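The second season of the Stelham Orchard Recipe Archive is nearly done, and I'm so pleased with where we've landed! When you agreed to fund us for another year, we had a pile of cards from church suppers and farm kitchens and a promise to make sense of them. We now have 261 recipes typed up, checked against the originals and sorted by fruit, with the family or farm they came from listed wherever we could find it.

## The collection

Most of the cards came from three places: the old Serrano packing shed, the Stellach grange hall and the attic of a farmhouse on Draseda Road. The Serrano box was the big surprise. We expected pie after pie, and yes, there are a lot of pies, but there are also pickled crab apples, a quince paste that takes two days, and a pear vinegar with margin notes in at least two people's handwriting (they did not agree on the sugar). One card says only "as before, but more," and we have kept it in the archive exactly as written.

Every card has been scanned front and back. The backs matter more than I thought they would. People wrote shopping lists on them, phone numbers, the price of a bushel, and in one case the full seating plan for a wedding lunch. With the backs, the margin notes and the loose clippings included, the archive holds 3,024 scans, all of them named and backed up in two places.

## Test kitchen 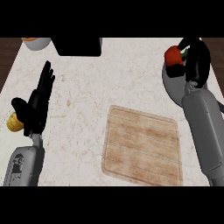

*Progress report by Rawan Azar, project lead*
*Stelham Orchard Recipe Archive, 11/14/20*

We have cooked our way through 90 of the recipes so far. Testing moved into home kitchens this year, which slowed us down in spring and then turned into one of the best parts of the project. Testers cooked at their own stoves with their own pans, and their notes are so much richer for it. Old recipes love to say "a quick oven" or "butter the size of an egg," and having several people try the same card gave us a much better feel for what the writers meant.

Apple butter was the clear favorite. The Stellach version uses cider in place of water and cooks down very dark, and I'd put it on just about anything. The steamed pear pudding needed four tries. We finally worked out that the tin called for on the card was a coffee can, and after that it came out beautifully.

Not everything worked. The gooseberry ketchup has beaten us so far. We will print it as it stands with a plain note saying we haven't got it to set, and I hope a reader writes in and tells us what we're missing. Anything canned or preserved is being checked against current safety guidance before it goes into the book, and 8 of those recipes are still waiting on changes to their jar times.

## Money

Scanning came in under budget thanks to a loaned flatbed, and I'd like your okay to move what's left over to printing. Paper costs more than we planned for. Fruit and jars stayed on target. Postage went over, mostly from mailing ingredients to testers who couldn't easily get to a store, and I covered that from the travel line we didn't use.

## Coming up

The page layouts are with our designer now, and I should have a full proof to send you in December. The chapters run by fruit in picking order, starting with strawberries and ending with the late keeping apples. I've also started recording phone calls with some of the families, and those talks are wonderful. One woman sang me the song her aunt used to time the jam!

Two things I need from you: a yes or no on the printing money, and the wording you'd like for the thank-you page. If you'd like a jar of the apple butter, send me a mailing address along with your answer.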